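Notebook, March. Valtska convent survey

Started in the gatehouse at 9.30 with Yvonne Hulme. Light poor until after ten, so did the written records first.

Parish inventory gives the refectory chapel as older than the church. I doubt it. The lime mortar in the north wall matches what we took from the church apse, and the brick size is the same to within 2 mm. Yvonne thinks the lower courses were reused from the earlier bell tower. Need to look at the Gilani drawings again before writing anything down as settled.

Measured the nave: 16 m from the west door to the step of the iconostasis. The old plan says 17. Taped it twice and got the same result.

Dome drum has three cracks, all on the south side. Longest is some 70 cm. Put tell-tales across each and numbered them from the east. Zutano's report only mentions one, so either they missed two or these are newer. Asked the office for their original sheets.

Whitewash in the side chapel is flaking and there is colour under it, a dull red band at shoulder height. Left it alone. Cesex to quote for test patches.

To do: mortar samples to be labelled and boxed, ladder back to the gatehouse, ring about the crypt key.

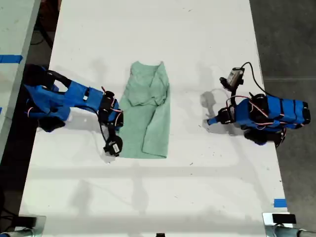
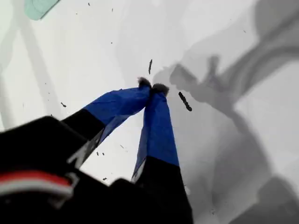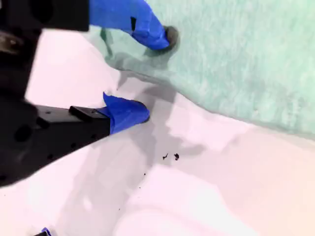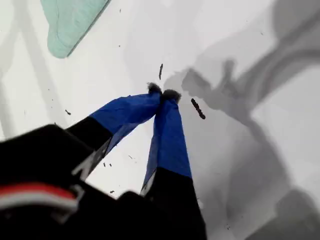

Green cloth on the white table (first), grippers with blue-wrapped fingers (the other three)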